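Hultanen @hultanen_stores
Started on the food containers in October. Posting what changed, since several people asked about the wire basket. Thread, numbered.

1/ The starting position: one deep drawer, lids in with bodies, everything nested by colour. Nesting by colour is useless. Two lids in the same teal can differ by 3 mm in diameter and only one of them will lock.

2/ Sorted by rim shape first, then by rim size. Round, square, rectangular. Measured across the outside of the rim with a steel rule. Anything without a partner went in a bag in the hall for a month.

3/ Glass and plastic are now kept apart. Glass bodies don't go above waist height here. The tallest shelf in this kitchen is for plastic and dry goods only.

4/ Lids stay on. I know the usual advice is to nest the bodies and file the lids upright. It saves volume. It also means a search every time, and the clip tabs catch on each other when the lids are packed on edge.

5/ With lids on, a closed container is mostly air, so the limit is shelf space and the weight stops mattering much. A filled glass one is another case. My heaviest, full of stew, is around 3000 g.

6/ Basket load. I tested the old one with bags of rice, adding them one at a time. The base started to bow at 2800 g. It sprang back when unloaded, but I wouldn't leave that on it overnight. Full glass goes straight on the shelf.

7/ Clip lids: leave the clips undone in storage. The seal sits in its groove without being squeezed. Close them only when there is food inside. I do this with the round ones and forget with the square ones.

8/ Seals come out every 10 washes or so. Cocktail stick under the edge, lift, warm water, dry flat on a towel. Put them back dry. A damp groove smells within a couple of days.

9/ Labels. Masking tape on the body, never on the lid, because lids get swapped at the sink. Pencil survives the fridge better than the felt pen I was using.

10/ Position on the worktop for loading up: wire basket at the back, round glass container with the dark teal lid on top of it, small square white one with its matching lid in front. Small things at the front get used. Small things at the back get found in spring.
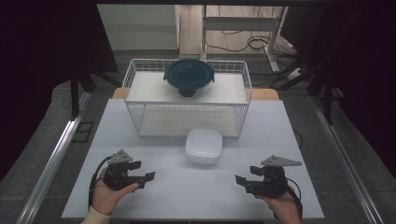

11/ Spacing. I leave 50 mm clear between the top of the tallest lid and the shelf above. Less than that and you end up tilting the container to get it out, and tilting soup is a poor plan.

12/ Still to do: the Mendville tins, which are not quite round any more, and the bag in the hall. Four lids in it so far and no bodies.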